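Norkura Newborn Screening Variant Table – README

Maintainer: Danilo Tan
Status: second release, frozen in March

Scope

The table collects variant calls and enzyme results for newborns who screened positive for biotinidase deficiency at laboratories in the Norkura network. Each row is one infant. Partial and profound deficiency are both included. Infants whose first sample was rejected for poor blood spot quality are left out, even when a repeat sample was later accepted. 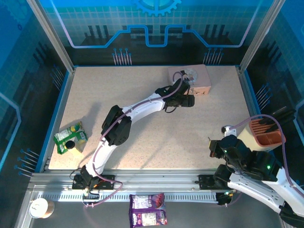
Contents

The release holds 3,000 rows and 2 files. screening_calls.tsv has one row per infant. variants.tsv has one row per distinct BTD variant, 116 in all, with the current classification and the date it was last reviewed. The two files join on variant_id.

Fields in screening_calls.tsv

infant_key – random string, not derived from any hospital number
enzyme_pct – serum activity as a percentage of the laboratory's own control mean
allele_1, allele_2 – variant_id, or NF if no variant was found
phase – cis, trans or unknown
age_days – age at confirmatory draw
transfused – Y, N or blank
site – Putetti or Gyamfi

Blank means the form was not returned. It does not mean N. Earlier scripts treated the two alike and need to be changed before they are run on this release.
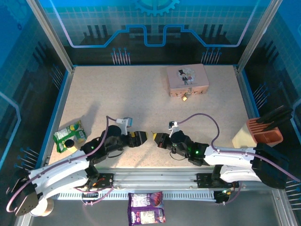
Work table with two robot arms.

Known problems

Enzyme values from the two sites should not be pooled. Putetti ran serum the same day. Gyamfi froze it first, and activity falls in storage. Seven rows from Gyamfi carry an enzyme_pct above the upper reporting limit; they were checked against the paper record and left as entered.

Phase is unknown wherever parental samples were not available. Two variants in one infant should not be read as compound heterozygosity unless phase is trans. Calls were exported with Testex, and its older format dropped the second allele in homozygotes. These were restored by hand – see the notes column in variants.tsv.

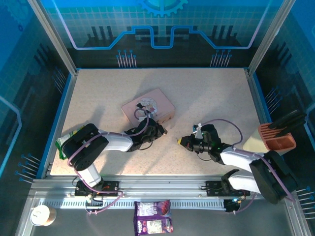
Cutoffs are not applied in the table. Users who need a partial or profound label should derive it from enzyme_pct and state the threshold they used. Rows with transfused set to Y should be removed first.

Access and changes

Requests go to Danilo Tan with a short protocol and proof of ethics approval. Corrections are issued as a new release; existing files are never edited in place.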